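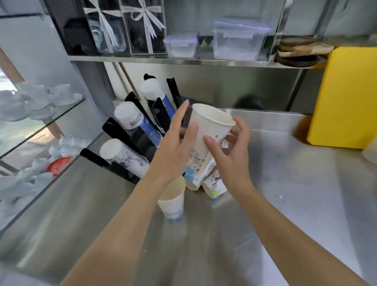
The Pendale Well

My aunt's knee got better in July, and by the end of the month half of Pendale believed in water.

I should say that I did not. I had watched Giuliana Condori limp for nine years, and I had also watched her stop limping whenever there was a sale at Herath. So when she told me the old well behind Vichien Chareonsuk's house had fixed her, I asked which knee.

"Both," she said.

"Only one was bad."

"Well, now they're both good."

Vichien had not asked for any of this. He was 82 and wanted to be left with his tomatoes. The well had been on his land when he bought it, 70 feet deep with a tin lid, and in all his years there he had used it for tomatoes and once for a fire. But people came. They came with jugs and pickle jars, and they stood in his bean rows and told each other about their backs.

I worked mornings at Parveen's coffee counter on the main road, so I heard all of it. Sang-wook Koo said the water had cleared up his hearing. I asked him from the far end of the counter if he wanted a muffin, in a normal voice, and he looked out the window. A woman I had never seen before said it cured her dog of thunder. There hadn't been any thunder since May.

"You could just be happy for them," Parveen said.

"I'd be happy if somebody tested it."

"You always want somebody to test it."

So I did it myself. I had a bottle of the well water from my aunt, who gave me one every time I left her house, and I had a tap. I told the morning regulars I'd give them two cups each, one with well water and one without, and they could tell me which was which. Six of them agreed. Parveen agreed too, on the condition that I pay for the cups.

I filled them in the back where they couldn't see, and wrote down who got what on the back of a receipt.
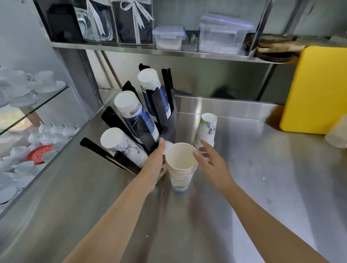
Sang-wook drank his first cup and closed his eyes for a long time. He said it tasted old. He said there was iron in it, and something like a cave. He drank the second and said that one was nothing, that was the town.

Both of his were the town. I'd done that on purpose, and I am not especially proud of it.

Four of the other five picked wrong. I read the results out loud off the receipt. I had thought there would be some kind of reaction. Sang-wook said the bottle had probably sat too long and gone flat, and everyone agreed that this was likely. Then they talked about the road work.

Moushumi Marikar was the only one who had guessed right. She ran the tax office next door and had never shown an interest in the well, or in me. She waited until the others were gone.

"Is there any left?" she said.

"You don't believe in it."

"No."

She kept standing there. I knew, as everyone did, that her husband was in the county hospital and wasn't expected to come home from it. I could have told her it was water out of the ground with a tin lid on it. I could have told her that one right guess in six was worse than flipping a coin.

I went and got the bottle. It was a third full. She put it in her bag between a folder and an umbrella and asked what she owed me, and I told her nothing — Vichien didn't charge for it.

That evening I drove out to my aunt's. She was up a stepladder, getting at the gutters with a spatula, and I told her to come down before she broke her neck.

"My knees are fine," she said.

I held the ladder. When she was done she gave me another bottle, and I put it on the passenger seat and ran the belt around it so it wouldn't roll.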